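Club news: the gripper team is off to the Gillies heat

I've got good news from the robotics club, and I'm going to get it all down before the tea goes cold. We're in! The entry for the Gillies regional heat went through this month, and our team, Lorka, will be one of 8 school groups taking part in October.

If you haven't been following along, Lorka started last spring as a lunchtime thing, when two of the Year 9s wanted to pick up a chess piece without knocking over the rest of the board. It has grown a bit since then. There are now seven of them, all with strong opinions about rubber, and they've built a hand-held gripper with a pair of fingers that open and close on a linkage. The idea is that you do a job by hand with it, record how you did it, and then try to get the arm to copy you. (The arm is called Clinura. I wasn't there when they voted.)

Sheena McIver has been running the sessions after school, and she's had them redo the finger joints more than once. The first lot had plain holes in the plastic, which wore oval within a few weeks and made the whole thing wobble. "I told them it would, and they wanted to find out for themselves, so we did," she told me. The new arms have brass bushings pressed in, and I had a go last night – so much smoother! I still dropped the egg cup, mind you.

They've also been arguing over the pads. Half the team want them longer, half want them left alone, and the argument was still going when I went to put the chairs away. 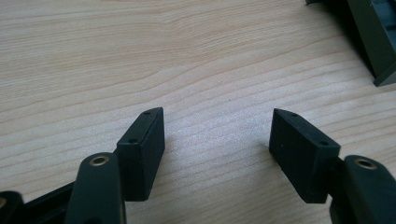 What happens next

The heat is a sorting task: 50 small parts to go from a tray into the right pots, using the gripper first and the arm after that. Practice carries on after school until then, finishing at 5.30, and parents are welcome to come in and watch the last half hour.

We've had £2000 from Nulesell towards parts and the coach, so a huge thank you to them. We could still do with egg boxes, old chess sets and anything else that's awkward to pick up. Leave it at the office with Sheena's name on it.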